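Tirnow opens kitchen site for hand-taught robot arms

Saturday, December 25, 2021
By Staff

Tirnow has opened its second teaching site, this one in Calidden, where operators spend the day driving robot arms through ordinary kitchen jobs. Paper towels, cups, drawers, kettles. The company confirmed the opening in a short note to customers this week and gave out a few numbers along with it.

The site has been running since the start of the month. Operators logged 699 demonstrations in the first stretch, of which 600 were kept. The rest were tossed – bad grips, dropped items, one long afternoon when the link between the operator desk and the arm kept lagging. A demonstration here means one full run of one task, start to finish, by a person at the controls.

Two methods are in use. In the first, the operator takes hold of the arm and moves it by hand, and the joints record where they went. In the second the operator sits at a desk with a hand controller and drives the arm remotely while watching it work. Tirnow says most of the newer runs are remote. Moving the arm by hand is quicker to learn but it puts a person's hands in the camera view, and it is tiring after an hour or so. Remote takes longer to pick up. New operators get 80 practice runs before anything they do is saved.

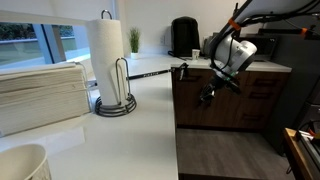
How does an arm learn from someone driving it by remote?
It records the arm's movements and the camera views together during each run, and a program is then trained on many runs to pick the next movement from what the cameras see.

Paper towels are on the early task list. Tear one off a roll, lift one from a folded stack, put it down flat. Sounds easy. Operators say the folded ones are the harder job, as two or three come up together and the gripper cant feel the difference. Runs where that happens get a tag and are kept if the operator fixes it, thrown out if not. The company wants some of the fixes in there, so the arm sees what recovering looks like.

Drawers come next, then pouring. No pouring with hot water for now.

The teaching software is called Noguchi and was written in house. It plays back each run on a screen right after it ends, and the operator marks it good or bad on the spot. An earlier version left the marking to a separate team at the end of the week, and too much got waved through. Same-day marking has slowed the pace a little. Tirnow says it is fine with that.

The controllers come from Bakik, a small hardware shop that also supplied Tirnow's first site. The new ones are lighter and give a slight push back when the gripper closes on something. Opinion among operators is split – a few have gone back to the older model and say the push throws off there timing on thin items.

A second batch of 80 controllers is on order, more than the Calidden site can use. The company would not say if that means a third location. It did say hiring for remote operators will open after the holidays, evening shifts first, no robotics background needed. Training is paid and takes nine days.

The first arm trained on the Calidden runs is due for a trial in an office kitchen early next year. Location not given. Tirnow says a person will be at the remote desk for the whole trial, ready to take over, and any takeovers will be saved and added to the teaching set.

The site is closed through the weekend and picks up again Monday with the drawer tasks.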